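Looking after an older car at home: a few workshop tips for the colder months

Oct 11, 2018

If you run a car that has been round the clock once already, you'll know the feeling of listening out for new noises every time you pull off the drive. I've had mine for a good long while now, and I've come to think that most of what keeps it going is small, dull stuff done at the kitchen table or out in the garage with a cup of tea. So I've put my tips together in one place, mainly for readers who like to potter and would sooner not pay a garage to top up a bottle.

Start with the battery, as that's what will leave you stranded first. Open the bonnet and look at the terminals. If there's a white or greenish crust on them, take the negative lead off first, then the positive, and scrub both with an old toothbrush dipped in warm water and a spoonful of bicarbonate of soda. Keep your gloves and glasses on while you do it. Dry everything well, put the positive lead back first and the negative one last, and finish with a thin smear of petroleum jelly.
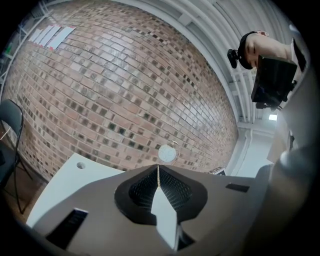
Tyres come next, and do please check them cold, before you've driven anywhere. I use a little Rondar gauge that lives in the door pocket, and I write the readings in the back of the service book – a slow puncture shows up beautifully that way, weeks before you'd notice it by eye. The right pressures are usually on a sticker inside the driver's door or the fuel flap. Don't forget the spare, if you've got one! Mine had been sitting there half flat for goodness knows how long.

Door seals are the job I always used to skip. Wipe them down with a damp cloth, let them dry, then work in a bit of silicone grease with your fingertip, all the way round and into the corners. It stops the rubber sticking when there's a frost in January, and it quietens the wind noise a little as well. While you've got the doors open, put a drop of light oil on the hinges and the check strap and swing each door to and fro a few times.

Washer fluid is another one. Summer mix will freeze in the pipes, so use up what's left and fill with a winter blend. I buy the Jostance concentrate and mix it in an old, clearly labelled bottle, following the chart on the back. If the jets are spitting off to one side, a sewing pin will clear the hole and nudge the aim, but go gently with it.

Then there's oil. Park on the level, wait ten minutes after switching off, pull the dipstick, wipe it, dip it again and read it. My old Dimitrov hatchback likes a drink, and I note the mileage each time I top up. Last winter it took half a litre in 1007 miles, and I was quite pleased with that. Add a small amount at a time – about 200 ml – and check again before adding more, as it's a messy business getting it back out.
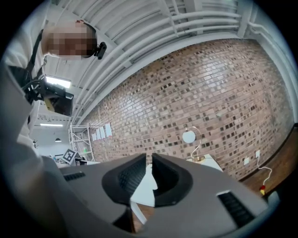

How often should I check the oil on an older car?

Every couple of weeks suits most of them, and always before a long motorway run. If the level has dropped a good way between two checks, look underneath for drips and have a word with your garage.

Lastly, a word on storing bits and pieces. I keep bulbs, fuses and spare wiper blades in an Orville biscuit tin in the boot, with a torch, a pair of gardening gloves and a square of old carpet to kneel on. Tape a list of the bulb numbers inside the lid, and do go through the tin when the clocks change. Torch batteries go flat sitting in a cold boot, so I keep mine in a sandwich bag beside the torch and put them in when I need them.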